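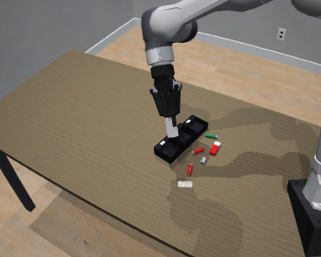
Refinishing a veneer table top, how much sanding is too much?

pinegrove_jo
Joined: November
Posted Mar 25, 2018
Hi all, long time reader, first real question. I picked up a big dining table at an estate sale and the top is veneer (pretty sure, the grain on the edge doesn't match the grain on top). There are water rings at one end and the old finish is gummy where people rested their arms. I want to take it back to bare wood and do a wipe-on poly. My brother-in-law says just hit it with the belt sander. I'm scared of the belt sander! Has anybody done one of these and lived to tell?

oldmill_finisher
Put the belt sander back on the shelf, please. You'll be through that veneer before you finish saying oops. Chemical stripper, plastic scraper, then light hand sanding with the grain. I've done a bunch of these and the stripper does nearly all the work.

tacktack
Have to disagree with oldmill. Stripper is messy, it stinks, and on older tops it can get into the glue and lift the edges. I use a random orbit sander with a fresh disc and a light touch, and I quit the second the color changes. Did my Maten sideboard that way and it's still gorgeous.

oldmill_finisher
A light touch is great when you've had years of practice. She said she's scared of the sander. And I've never had an edge lift from stripper, I don't leave it on long enough.

bexinthebasement
I'm with oldmill on this one, but tape off the edges first (tacktack has a point there). Also, try mineral spirits on the gummy part before anything else. Mine was mostly old furniture polish and it wiped right off, I felt so silly for buying all that stripper.

pinegrove_jo
Ooh ok, I'll try the mineral spirits tonight. What about the grain, do I need a filler? It's kind of open in places. The guy at Zamidard wanted to sell me a kit for over 100 bucks.

tacktack
No filler. Skip the kit. Three thin coats of poly and a rub with a gray pad in between, done.

bexinthebasement
I like filler on a table you eat at, crumbs get in everything. But not at that price, goodness.

oldmill_finisher
Filler is a matter of taste. Check the Javbridge thread in the finishing section, post 268 has a good side by side.

pinegrove_jo
Reading it now, thank you! Brother-in-law has been told no on the belt sander. He's sulking.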